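Plonar 7 learns to put up with clutter

Plosten has released version 7 of Plonar, its planning software for two-armed work, and the headline feature is that it no longer sulks when the table is untidy. Earlier versions liked their objects well apart on a plain surface, a condition met in most laboratories and very few kitchens.

The new release takes its lessons from recordings made with hand-held grippers, where a person does the job and the software studies the result. Tables are covered in whatever people cover tables with, which in one home means cartoon sheep.
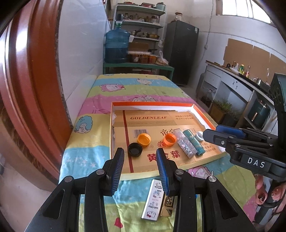
Photo: Plosten

Bottle caps are a favourite test. They are small and round, and a cap lying open side up offers a gripper a different edge from one lying face down. Plonar 6 treated both as the same disc and planned accordingly, with the confidence of someone who has never dropped anything. Version 7 estimates which way up an object is before choosing a grasp, and if it can't decide it asks the second arm's camera for another look.

Printed cardboard caused its own difficulties. The old perception module had a habit of finding objects in the artwork, and would draw up careful plans for lifting a barcode. Plosten says the new one compares views from both grippers and throws out anything that has no height. The check adds a short delay to each plan, and can be switched off by users who are in a hurry or fond of barcodes.

The planner was trained on 282 recorded sessions, each cut into single moves by a new labelling tool called Skotutora. It marks where a grasp begins and ends, then hands the doubtful ones to a human. The doubtful ones are mostly clear plastic, a material that depth software has long preferred to believe isn't there.

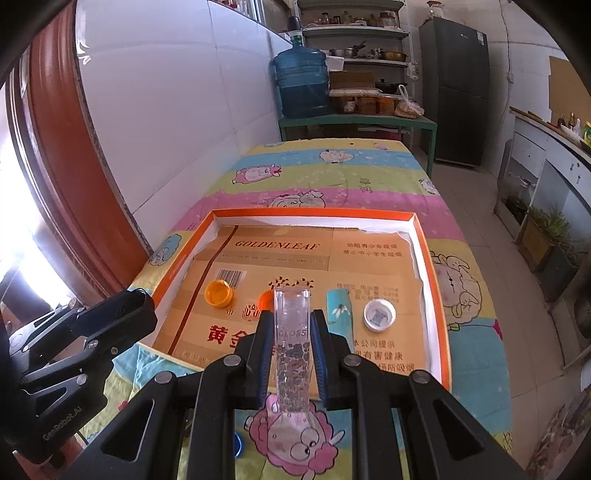 By the Subramaniam Review software correspondent

Transparent tubes and packets now get a separate routine, which leans on printed lettering and the position of the finger pads when the depth reading gives up. It is slower than the standard one and the release notes describe it, with some restraint, as "improved".

Two arms sharing a small tray remain a sore point. Plonar 7 lets one arm reserve a patch of space while the other waits, and the wait is capped at 3 seconds. After that both arms replan at once, occasionally arriving at the same idea.

Existing users can upgrade without recording anything again, though saved plans from version 6 will need converting. The converter is due in December. Until then, the notes suggest keeping both versions installed.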